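Shop > Bench Equipment > Ultrasonic > Trisuvel Horn Analyzer

Trisuvel Horn Analyzer

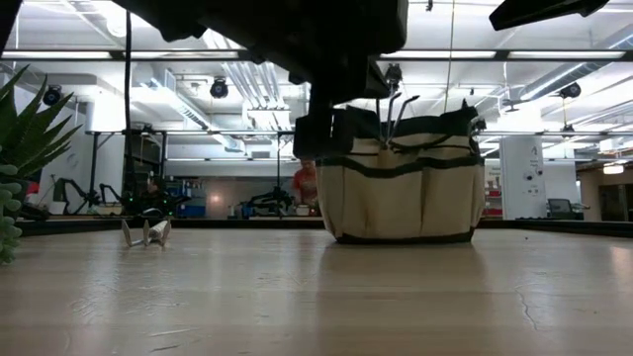 Canvas tool bag with green trim and outer pockets, hand cultivator inside.

I sell a small number of things on this site and the Trisuvel is the one I get the most mail about, so I've rewritten this page to answer the questions that keep coming in. If you already know you want one, skip down to the part about what's in the box. If you're still deciding, read the whole thing, please, because I would much prefer you not buy it than buy it and send it back.

The Trisuvel is a benchtop analyzer for ultrasonic stacks. You hook it to a transducer, a transducer with a booster, or the whole stack with the horn on, and it sweeps a band of frequencies at very low power and tells you where the resonances are. You get series resonance, parallel resonance, impedance at each one, and the phase curve on a little screen. It doesn't drive the stack hard. It's not a power supply and it will never weld anything. People ask!

I started using one myself when I was tuning horns for Gorazd Gashi, who runs a plastics shop and had a drawer full of titanium horns that "sort of worked." We'd been checking them by putting them on the welder and watching whether it tripped, and that's a rotten way to find out a horn is off frequency. With the analyzer we went through the drawer in one afternoon. A couple of them had been recut too short and were never coming back. One had a hairline crack near the stud hole, and the impedance was so high that I thought I'd left a clip off.

What it does well

The sweep is quick. A normal pass on a 35 kHz stack takes me 5 seconds on the default setting, and if I narrow the span it's quicker than that. You can save sweeps with a name, lay an old one over a new one, and see right away whether a horn has drifted since you last had it on the bench. I use the overlay more than anything else on the machine. Cut a little off the face, sweep again, look at how far the peak moved, cut a little more. If you've ever tuned a horn by guessing, you'll wonder how you put up with it.

It's also good at showing you the modes you didn't want. A wide horn nearly always has a bending mode somewhere, and if that mode sits too close to the longitudinal one the generator can lock onto it. The Trisuvel draws all of them in the span you pick. It can't tell you which is which – no analyzer can from the electrical side alone – but once you know there's a neighbor close by, you know to go looking for it. I sprinkle fine powder on the face and run the stack gently on its own generator to see the pattern, with ear protection on. Other people like a displacement probe.

The knobs are real knobs. I know that's a silly thing to be happy about, but I usually have cutting oil on my hands and touch screens hate me.

What it doesn't do so well

The screen is small and hard to read next to a window. The fan is louder than it ought to be. The software for your computer is fine for pulling sweeps off and saving them as a spreadsheet, and I wouldn't ask more of it than that. The manual was translated by somebody in a hurry, so I've written my own short version and I put a printed copy in with every unit.

It also won't design a horn for you. You need a modeling program or a good set of formulas for that, plus an honest number for the speed of sound in your bar stock. That last one trips people up all the time. Two bars of the same aluminum from different suppliers can land you in different places, so leave extra length on the first cut and sweep before you commit. Same goes for titanium, only it costs more when you get it wrong.

What's in the box

The analyzer, a power cord, the test leads with clips, a calibration resistor, a USB cable, and my short manual. The Daddale adapter is separate. You want it if your converter has the recessed high-voltage connector, because the clips won't reach the center pin safely. Eftychia Pappas at Andreadis makes the adapters for me in small batches and they do sell out, so write first if you need one by a certain day.

One important thing, and I say it in the manual as well: short the converter terminals before you connect it. Piezo stacks build up charge when they warm up, cool down, or get bolted together, and that charge can wreck the input on the analyzer. It can give you a nasty poke too. Every repair I've handled on these has been that same input.

Setup and warm-up

Give it 23 minutes to warm up before you calibrate. I've tried cheating on this and the impedance readings wander. Then clip on the resistor, run the calibration, take the resistor off, and you're set for the day. Stand the stack on something soft, or hang it by the booster ring. A horn sitting with its face flat on a steel bench will give you an ugly curve and you'll blame the horn.

Warranty and returns

Each unit has a 2 year warranty through me, and I handle the repairs with Charalambos Deligiannis, who knows the boards far better than I do. The leads aren't covered. Returns are fine within the first month if it comes back clean and complete, with the resistor (it's tiny, check the bag).

If you have an older Milance unit, I'll take it in trade as long as it powers up. Send me the serial number and a saved sweep and I'll write back with a figure.

Page updated July 17, 2021. The price now includes the USB cable, which used to be extra.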